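Wrist view demos for memory insertion: how many is enough?
Butis forum > Data collection

tundra_k
Posted 2 November 2024
We're recording demos on server boards for the Nostberg policy. Wrist camera only so far.
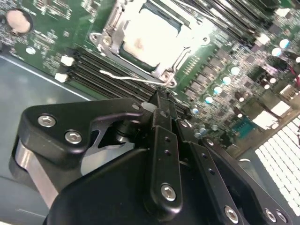 We have 239 demos and I'm told the target is 2000. At our pace that runs well into December. Does the last half buy us anything?

pelmet
Depends how much the start pose changes. If every demo begins over the same slots, 2000 of them will teach it one path.

oxbow77
I disagree. We did 3727 on one board layout with Arroyo and it kept getting better the whole way. Small start offsets only. Don't cut the count before you have a curve to look at.

pelmet
Better on the same layout, sure. Did you try another one?

oxbow77
No. It wasn't in scope.

tundra_k
We have 3 boards but have only used one. The gripper also covers a lot of the view once it gets low over the slots. Would you add a fixed camera?

mossgate
Yes, and do it now. You can't add a second view to old demos. Also turn the light down, your socket frame is washing out.

tundra_k
OK. Second camera goes on first, then we rotate boards every session. I'll train at 500 and post the curve.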